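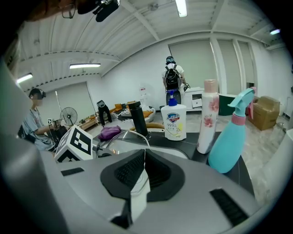
1/ Nallon day trip, quick notes before I forget

Left Drunance at 7, bus half full. Two hours of switchbacks. Sit on the right side going up – trust me.

2/ First stop Eklund, the old mill village. Tiny. Bakery takes cash only and the ATM was dead. Got a cardamom bun anyway thanks to Merike, who I now owe.

3/ Then the gorge walk. 60 minutes each way if you dont stop, we stopped constantly. Trail is fine in sneakers, bit of loose rock near the second bridge. 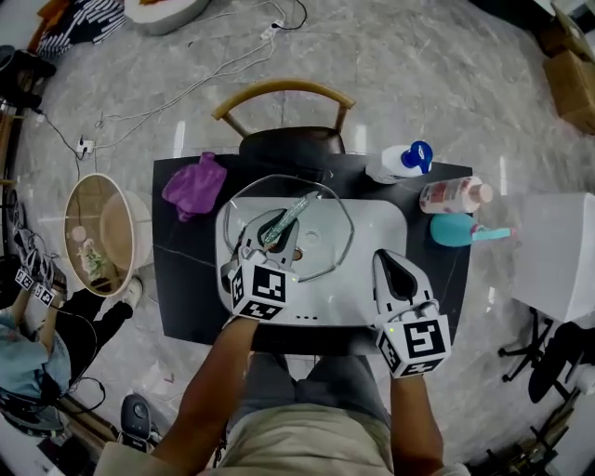
4/ Top of the pass is 2,287 meters and WINDY. Bring a real jacket. Guide (Ragnvald, great guy, talks nonstop) gave us ten minutes up there and I wanted forty.

5/ Lunch not included btw, the website is vague on this. Soup place by the parking lot, slow but good. Order teh lentil.

6/ Someone asked price – 100 each with pickup, kids less. Book direct, the hotel desk adds a fee.

7/ Back in Drunance by dark. Legs gone. Would do it again in June when the upper lake road is open, Ragnvald says that's the better loop. Anyone done it? Is the lake stop long enough for a swim?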